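# The Camance citrus press, 13-ounce size

I make these in the back half of my shop in Drerley, and if you've emailed me in the last year there's a fair chance you got your answer at 6 a.m. with coffee in my other hand.

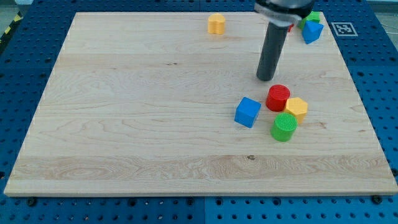
So, the press. It's a hand lever, it does lemons, limes and small oranges, and the cup underneath holds 13 ounces before you have to stop and pour. I started out wanting something for my own kitchen (I go through a silly amount of lemon juice, mostly for salad dressing and a lemon chicken my kids will eat without arguing) and every squeezer I owned either bent at the hinge or sprayed me in the eye.

The cone lifts right off for washing. Top rack of the dishwasher is fine for the cone and the cup, but please wash the lever arm by hand - the dishwasher strips the oil out of the pivot and then it squeaks. A drop of food-safe mineral oil fixes that if you forget. I forget all the time.

**What you get**

- press with lever arm
- pouring cup, 13 oz
- two strainers, fine and coarse
- a recipe card with my lemon chicken on it

The coarse strainer lets a good bit of pulp through, and I love it for lemonade. My friend Rhun Jarman runs the Gerside lunch counter and uses the fine one for everything, even the lemonade, and we've agreed to stop talking about it.

**Size and price**

It stands around 22 inches tall with the arm all the way up, so measure under your cabinets first! With the arm down it tucks in easily. The price is $32 plus shipping. Spare strainers are sold as a pair, and you can ask for them in the order notes.

**Will it do grapefruit?** Nope, the cone is too narrow. The bigger Hung press is the one you want for that, and I hope to have it back in stock in October.

Orders go out every Tuesday. If yours shows up with a stiff lever, work it up and down a dozen times before you write to me - it usually loosens up. If it doesn't, write to me anyway and I'll send another one. The part number for the whole set is 818, and it's stamped on the bottom of the cup.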